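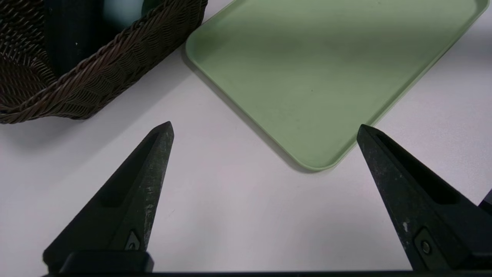

Plendia Neighborhood Language Program
Progress report to the Radell Fund
Reporting period: second half of the grant year
Prepared by Mafalda Vilela, program coordinator
30 October 2019

1. General situation

The evening classes started again in September, one week later than we wrote in the work plan. The delay came from the school building in Zirava street, where the heating pipes were being changed and the upper floor was closed to the public. We used this week for the placement interviews, so the time was not lost completely, but two groups began with a shorter first module. The missing hours will be given back to them in the spring.

At this moment we have 34 learners in the evening groups. They are divided in 3 levels. The beginner level is the largest, and it is also the one where people come and go the most. Many of the beginners work shifts in the fish plant or in cleaning, and their timetable changes from one week to the next. We allow them to attend the other beginner evening when they miss their own. The teachers had doubts about this in the spring, and now they ask us to keep it.

2. Teaching

The new textbook is in use in all levels. It is better than the old one for speaking, but the grammar pages go too fast for people who had only a few years of school. Our teachers made extra sheets for the past tense and for the numbers and prices. We will collect these sheets in one folder before the end of the year, so that the next teacher does not have to begin from zero.

The intermediate group asked for more help with official letters. We changed four lessons for this purpose. Learners brought letters from the electricity company, from the school of their children and from the tax office, with the private details covered by paper tape. We read them together and wrote the answers. One learner told us that she had kept a letter in her kitchen drawer for two months before she brought it to class - it was only an invitation to a free eye test for her son.

The advanced group is small and steady. Most of them want to take the state exam in the spring. We have asked the exam center for the dates and we wait for a reply.

3. Home reading

In the last report you asked us what happened with the lending shelf. It now has 352 books, counted at the end of the summer when the shelf was moved to the ground floor. A large part came from the Vlachopoulos bookshop when it closed. Some of these are too difficult for our learners, and we have put them on a separate shelf for the advanced group and for the teachers. The easy readers are always out. We would like to buy more of them, and a small request for this is in section 5.

The card system for lending works, but slowly. The learner writes the title on a card and puts the card in the box. When a book does not come back after one month, we speak to the person in class. We do not charge a fine. A few books were lost this way and we accept it.

4. Difficulties

Childcare is still the largest problem. The room we have for the children is good for the small ones, but the older children are bored there and they come to the classroom door. We have spoken with the music school next door about sharing their afternoon helper. They are interested, but they cannot decide before their own budget is approved.

The second difficulty is attendance in the rainy weeks. The last bus leaves before the end of the lesson, and the learners from the far side of the river leave early to catch it. We moved the beginning of the lesson fifteen minutes earlier for one group. This helped a little. For the other group it is not possible, as several learners finish work exactly at that hour.

We also had a change of teacher in the beginner level. The new teacher has taught adults before and the group received her well.

5. Money

Spending follows the plan, with one exception. Photocopies cost more than we expected, for the reason of the extra grammar sheets. Room rent was lower, as we did not pay for the closed week. The two differences cover each other, and we do not ask for any change in the total.

We ask for your permission to move 50 euros from the travel line to the books line, for easy readers. The travel line will not be used fully this year.

6. Next months

Until the next report we plan to finish the folder of extra sheets, to register the candidates for the state exam and to agree with the music school about the children. The spring timetable will be sent to you when the school has confirmed the rooms.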